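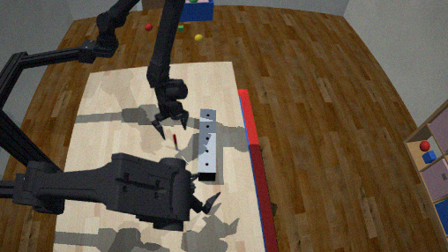
Peg and block in the simulator, both arms over the table.

Two-arm bench build — gallery

Philomena Coughlan and I have been building a pair of arms in the shared workshop on and off since January. Most of the work so far has been done in simulation, on the old desktop by the window, and the pictures on this page come out of that. The workshop calls the whole thing Plivow, which was the name on the box the first motors came in.

The task is putting a small peg into a hole. It sounds dull, but it shows up every fault in the arms, and it needs no special parts to repeat on the real bench. The block has its holes in a single row, so a bad approach angle shows up quickly when you go from one hole to the next.

The room around the table was Hanane Metwally's work. She put in the floor, the walls, the shelves and the toys. I wanted a plain grey void, but the shadows and the clutter are useful for testing the vision side, so the room stays.

Each batch is 500 attempts with the start position of the peg shifted a little every time. The last full batch gave 576 usable log files, counting the reruns, and I have kept all of them. Iestyn Price has a script that sorts them by how far the gripper was from the peg when it closed. Ask him for it if you want a copy — it needs a folder path changed on the second line.
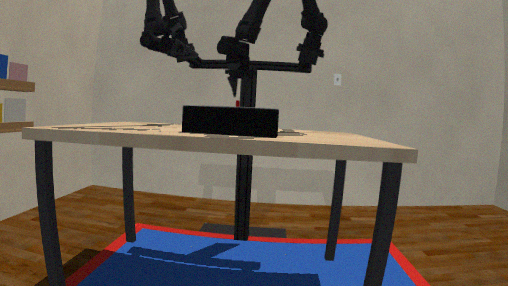

Both arms share one post and one crossbar. We talked about a separate stand for each, but a single post takes up less bench and the distance between the shoulders never changes, so there is one less thing to measure after a move. The drawback is that a hard stop on one arm can shake the other. In the simulator the post is perfectly stiff. The real one will not be, and Elango Krishnan is looking at a heavier base plate.

Still to do: joint limits on the left arm, wrist cable routing, and a slower closing speed for the grippers. Thenmozhi Rai has offered to check the wiring plan before we cut anything.

The next pictures will go up when the real crossbar is drilled. Comments and corrections to the sheet on the workshop door, please.

Page last changed Sun 14 September.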